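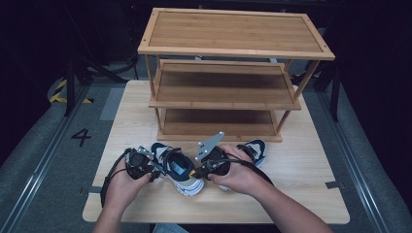
*Sneakers in front of the bamboo rack*

# Back entry floor: tile, or stay with sheet vinyl?

**gravelpath** (original poster)

We're redoing the back entry over the next couple of months and I'm stuck on the floor. The house is 30 years old and the entry has had the same sheet vinyl the whole time. It's worn through at the outside door and lifting along the wall with the kitchen.

I want porcelain tile. My wife would be happy with new vinyl. Everybody comes in that way, with snow in winter and mud the rest of the year, so whatever goes down has to take it.

What I know so far:

- Under the vinyl is a thin layer of underlayment, stapled all over, then the plywood subfloor.
- Joists run 14 feet with no support in the middle. There's crawl space below and I can get under there, but it's tight.
- If someone heavy walks across, the door to the closet rattles a little.
- The kitchen floor on the other side of the doorway is oak and it's staying.

I had one quote, from Daneshvar Floors. It came to $2151 for tile, including pulling the old vinyl and putting down a Sumow mat. It says nothing about the joists. When I asked about the rattle, the estimator told me the mat would take care of it. Is he right?

---

**tilesaw_again**

He is not right. A mat like that is there to let the subfloor and the tile move a bit differently from side to side, when the wood swells and shrinks with the seasons. It adds nothing to the stiffness of the floor. If the joists flex up and down, the tile flexes with them, and grout goes first.

Measure the joists and the spacing, find out what kind of wood they are, and look up the deflection for that span. There are free calculators for it. For porcelain you want the floor to pass at the usual tile rating, and a lot of houses that age don't at 14 feet.

---

**oakandash**

I'd slow down before assuming the worst. A rattling closet door can be a loose latch. Mine rattled for years and it was a strike plate that wasn't tight. Fix the door first, then have someone walk across while you lie on the floor with a straightedge. It costs you an evening.

---

**gravelpath**

Fair point about the latch. I'll check it tonight. Joist size I don't have yet, I need to crawl under with a tape. 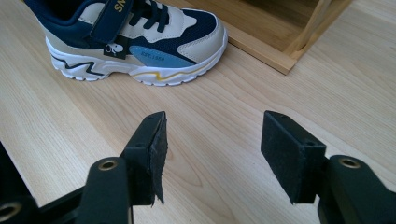

I'd also like to know what people do at the doorway. With tile and the mat on top of the plywood I expect to come out higher than the oak. The estimate has a line for "transition, standard" and no price next to it. I don't want a ramp there that catches a foot every time we carry groceries in.

---

**lowbeam**

Pull the old underlayment and you get some of that height back. Take it all the way down to the plywood, staples included. It's slow work and hard on the knees. Run a wide putty knife over the whole floor when you think you're done and you'll hear the ones you missed.

After that, add up your layers on paper: thinset, mat, thinset, tile. Compare that to the oak. If you're close, a plain metal edge strip does the job. If you're well above, use a wood reducer stained to match.

One question about your vinyl. If the house is 30 years old you're probably fine, but if any part of that floor is older than the house (people do reuse things), send a piece to a lab before you tear it out.

---

**quietbasement**

I'm going to take the other side here. Why tile at all? I had it in my last entry and I was glad to leave it behind. It was cold, it was slippery with snow on it, and the grout by the door was black after one winter no matter how much I cleaned. New sheet vinyl has no seams in a room that size. You glue it down, caulk the edges, and mop it. It doesn't care what your joists are doing.

Your wife is right, in other words.

---

**tilesaw_again**

Slippery depends on the tile. Nobody should be putting polished tile in an entry. Get a matte one with some texture and look at the slip number on the spec sheet. Use a dark grout and seal it, or use epoxy grout and forget about it.

And vinyl does care. It shows every ridge and staple hole under it, and yours is lifting at the wall for a reason. I'd want to know whether moisture is coming up from that crawl space.

---

**quietbasement**

Thirty-year-old glue letting go at one edge isn't much of a mystery to me. But sure, look at the crawl space. That goes for either floor.

---

**gravelpath**

Closet door: oakandash was partly right. The strike plate was loose and I tightened it. The rattle is less, but it's still there if I come down hard on my heels in the middle of the room.

Crawl space: dry as far as I could see. The plastic on the ground has come apart at one seam, over toward the kitchen wall, which is the same side the vinyl is lifting. So there may be something to that. I'll tape it up whatever floor we choose.

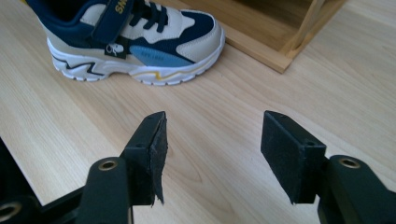
Joists are 2x10, 16 on center. I couldn't find a grade stamp on any of them. There's blocking at the ends and none in the middle. I put the numbers into one of the calculators and it came out just under what they want for ceramic, assuming the lower grade of lumber. With the better grade it passes.

So now I have a floor that's either fine or not fine depending on a stamp I can't find.

---

**lowbeam**

Treat it as not fine and fix it. You have access from below, so this is one of the cheaper problems to have. Set a beam across the middle of the span on adjustable posts, with a proper footing under each post. Don't set them on a loose patio block. Snug it up to the joists and stop there. You're not trying to lift anything. Cutting the span in half takes the question away completely.

Ask your building office if they want a permit for it. Ours did, others won't.

---

**oakandash**

Blocking in the middle would be less work than a beam. I'd try that and see how it feels.

---

**tilesaw_again**

Blocking spreads a load across neighboring joists, so it'll feel better underfoot. It doesn't change the deflection number much. For tile I'd go with the beam. For vinyl, blocking is plenty.

---

**oakandash**

OK, I'll give you that one. I was thinking about feel.

---

**gravelpath**

Thanks, all. I called Daneshvar back and asked for the quote to be split up, with tear-out, mat, tile labor and transition as separate lines. I also told them I'd be doing the support work myself before they start. They were fine with it. The tile in the quote was a Stoltura porcelain and I've asked for a sample, mainly to see how it feels under wet boots.

I'll post again when there's something to report.

---

**gravelpath** 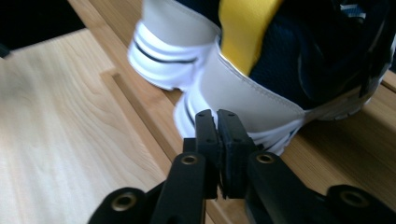
**Drurnau, March**

Update, as a couple of people asked. The beam is in. The building office did want a permit, and the inspector had me make one of the footings wider, which cost me an extra day in the crawl space. The bounce in the middle of the room is gone. The closet door is quiet even with me stomping.

Tear-out went the way lowbeam said it would. The putty knife found plenty of staples I'd missed. The plywood along the kitchen wall was a bit stained but solid, and I screwed the whole floor down again while it was open.

We're going with tile. The Stoltura sample had more grip than I expected when I wet it down, and my wife came around when she saw the darker gray. Medium gray grout, epoxy, in the whole room. On paper the tile ends up 1/4 inch above the oak, so it'll get a low reducer.

Installers are booked but they're running behind. Meanwhile it's bare plywood with a rug on it.

---

**quietbasement**

Glad the floor is solid. Put a big mat down the first winter anyway.

---

**tilesaw_again**

Good work on the beam. When they set the mat, ask them to pull up a corner before the thinset cures and check that it's fully bedded. A decent crew won't mind. Also make sure they leave a gap at the walls and don't grout it solid. The baseboard will cover it.

---

**lowbeam**

Is the reducer going over the oak or butted up to it? If they plan to nail it through the oak, have them predrill. Old oak splits easily that close to an end.

---

**gravelpath**

Butted up, I think. I'll ask about it when they call with the start date.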